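The Guest Room at Brimlow: Getting Ready for August Visitors

By Muthu Unnithan

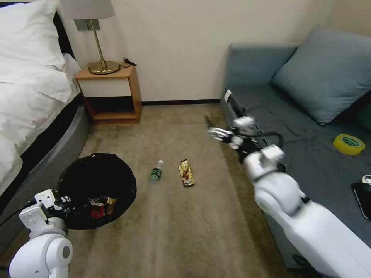

Every year in August we receive more requests for the guest room than in all the other months, and every year I write a few lines for the residents who will use it for the first time. Please read them also if you have used the room before, because two things are different this summer.

The first difference is the bedding. The old blankets are gone, and we have now white duvets. Edeline, who manages the linen on the second floor, chose them after she slept one night under each kind that the shop let us try. A duvet is warmer than it looks, so for August I advise you to fold it down to the foot of the bed and give your visitor a sheet only. If they ask for something in the night, they can pull it up again without calling you.

To change the cover, I use the method that my aunt taught me. Turn the clean cover inside out and lay it flat on the mattress. Put your two hands inside, up to the far corners, and take hold of the corners of the duvet through the cloth. Then shake, and the cover falls over it the right way. It takes me 4 minutes. The first time it took me much longer, and I had to sit down on the sofa after. Please don't try to do it while standing between the bed and the nightstand. The space there is small and you will push the lamp with your elbow.

About the lamp I have a separate request. It has a brass base and a slim brass-colored stem, and it is easy to move it when you are dusting. Take it by the base and not by the shade. We have already replaced one shade in this building, and it was difficult to find the same size. Leave the black cord in a small coil at the back of the nightstand, so that there is place in front for a glass of water, glasses or a phone. The compartment under the drawer should be left empty for the visitor. Last winter I found there three paperback novels and one slipper, and I could return only the novels.

The second difference is the trash bin. It has to have a liner now at all times, folded over the rim. The liners are black and you find them in the hall closet, on the same shelf as the Tunov cleaning cloths. When your visitor leaves, tie the liner, carry it down to the yard, and put a new one. Several people have taken out the trash very correctly and then forgotten the new liner, and the next family discovers it when somebody has already thrown in a wet tea bag. I would like to see this less often.

For the carpet, please vacuum slowly and begin from the wall, by the black baseboard, where the dust collects. Then come back toward the door. The part beside the bed frame needs some patience. The frame is upholstered in gray fabric and curved, and the hard edge of the vacuum leaves marks on it if you push too strongly. I do this part with the small brush attachment. The same brush is good also for the frame itself and for the sofa, if you clean it first.

Shoes off in the room, as always. A brownish carpet forgives many things, but coffee is not one of them. If there is a spill, press with a dry cloth, don't rub, and send me a message the same day. I will not be angry. I become a little angry only when I find it a week later under a moved chair.

Some residents asked if the sofa can be used as a second bed. For a child, yes. For an adult I don't recommend it, and my cousin, who is tall, can confirm this. If you have two adult visitors who don't want to share the bed, write to Min at the front desk and she will look if the other room is free for the same nights.

The price stays at 30 for one night, and the deposit is 200, returned after we have checked the room together. The check is short. We look at the bedding, the lamp, the bin and the carpet, and I give you back the envelope. Used linen goes in the blue bag behind the door of the laundry room, with your apartment number written on the paper tag. Please write the number so that Edeline can read it. She has shown me some tags from June and I also could not say if it was a 1 or a 7.

Check-out is at 11 in the morning, and the next visitors can come in from 2 in the afternoon. If you need the room longer, ask me the day before, and if there is no one after you I will say yes. The key is at the front desk, on the ring with the green label.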